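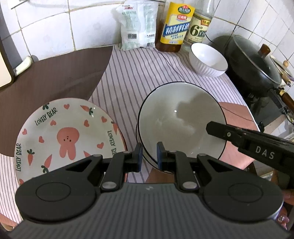

Bowl rim between the fingertip pads, second gripper at right. Attached by Su-chen Tu.

Ticket 2663: Gripper width drops out during bowl grasps
Project: Ostum kitchen set
Opened by: Su-chen Tu
Assigned to: Dorin Barbu
Status: Closed

Su-chen Tu, 23 March 2022
Of the 289 bowl demos uploaded from the kitchen, 64 were rejected by the import check. The error is "width missing" on one hand. Video is fine in all of them. Plate demos pass. I restarted the logger and re-ran the import, same result.

Dorin Barbu
Is it always the same hand? Please send the raw width log for one bad demo and one good one.

Su-chen Tu
Always the left. Logs are in the ticket folder. The value holds at the last good reading, then goes blank when the fingers close past the rim thickness.

Dorin Barbu
Looks like calibration. The closed position on the left unit was saved with the old pads on. The new pads close further, so the reading goes below the stored minimum and the logger throws it out. Redo the open and closed steps with the new pads, then record a few bowls before going on with the set.

Su-chen Tu
Recalibrated. Recorded 200 new bowl demos, all imported.

Lai-ching Kao
Can the 64 be saved? We are short on stacked bowls for training.

Dorin Barbu
No. The width was never written to disk. Mark them as video only and keep them out of the training list.

Lai-ching Kao
Done. Closing.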